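Two grippers, one bench: how a small workshop chose its next set of fingers

The engineer who runs gripper trials at Jotden has a simple way of describing the job. "People send us fingers and we find out what they're bad at," she says. The workshop takes up half a floor above a tile showroom, and most of what goes on there is slow. Someone sets up two grippers, runs the same pick again and again, writes down the result and starts over.

When I visited in August, the question on the bench was whether to stay with a parallel-jaw design or move to a gripper with jointed fingers. The client, a packing firm called Contreras, handles small plastic parts in mixed bins. It had been using parallel jaws and was unhappy with how often a part came out crooked.

"They came to us sure that the gripper was wrong," the engineer says. "It might have been. It might also have been the approach angle, or the camera, or the bin. You have to change one thing at a time, and clients find that very dull."

She admits that she finds it dull as well. The first few days of any trial go on mounting, cabling and getting the controllers to agree on what closed means. Jotden uses a controller from Rosier for most of its arms, mainly out of habit. For this trial it also borrowed one from Jeketti, and the two did not report finger position in the same way. One gave a figure in steps and the other gave a percentage of travel. A day and a half went on that alone.

"I'd like to say we learned something from it," she says. "We wrote a conversion table. It's taped inside the cupboard door."

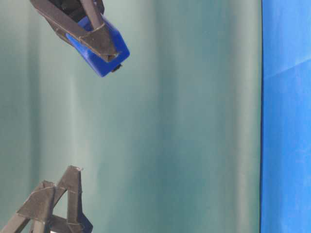 The trial itself was 107 picks for each gripper, split across 2 approach heights. I asked why it was such an odd number. It was meant to be an even hundred, she told me, and then seven had to be added when the first few of each run were done at the wrong speed. The early picks were kept in the log with a note beside them.

"You don't throw results away," she says. "You say what was wrong with them and carry on. Somebody always wants to see them later."

Her view of parallel jaws is warmer than the client's. They are easy to model, she says, and when they fail they fail in a way you can understand. The two faces come together along a straight line, so if a part slips you can usually work out which side touched first. Spares are cheap and a finger can be swapped in a few minutes.

"With the jointed one there's more going on. The fingers swing as they close, so the tips don't stay at the same height. If you've set your height for open fingers, you're in the wrong place by the time they shut. The first afternoon we kept driving the tips into the table."

The fix was to move the arm a little as the fingers closed. It took several goes to get the timing right, and on the slower of the controllers it never felt smooth. She showed me a plot of the wrist height during one pick. It had a small step in the middle where the correction came in late.

Once that was sorted, the jointed gripper did better on parts lying at an angle. It missed 16 picks over its whole run, fewer than the parallel jaws did, and most of those misses came at the greater height. She was careful about what this meant.

"It's one shape of part, on one bench, with good light. I wouldn't put it in a brochure. Contreras has dusty bins and a forklift going past."

Lighting came up more than once. Jotden covers its benches in plain cloth so that the cameras have less to be confused by, and I asked whether that made the tests too easy. She thought it did, a bit, but that it was the right place to start. A cluttered background would come in the next stage, with the client's own bins and the client's own parts. Until then she wanted failures that belonged to the gripper.

The cloth causes some trouble of its own. It creases, and a crease can lift a small part by a millimetre or so. They iron it, which the rest of the building apparently finds very funny.

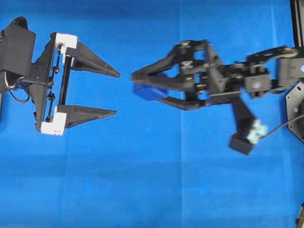 The parallel-jaw gripper, left, stands open while the jointed gripper holds a small blue block.

Blocks like these are the standard test piece at Jotden. They are small and light, and the engineer is fond of the see-through ones because they upset depth cameras. "If the camera can find that, it can find most things," she says. "If it can't, we'd like to know before the client does."

On cameras, she has firmer opinions than on grippers. She prefers a high view looking down for planning and a fixed one to the side for checking. The side view is the one she goes back to when a pick fails, because tip height is so hard to judge from overhead. A wrist camera was tried and taken off again after its cable kept catching.

I asked which gripper she would buy with her own money. She took a while to answer.

"For a first cell, the parallel jaws. You'll have it running sooner and you'll spend less time on the phone to me. For Contreras, probably the jointed one, if they can live with the servicing. There are more screws in it and they work loose. We were going round with a driver at the end of each run."

The report had not gone to the client when we spoke. She still wanted to repeat the higher picks with a softer pad on the fingertips, and the pads were in the post.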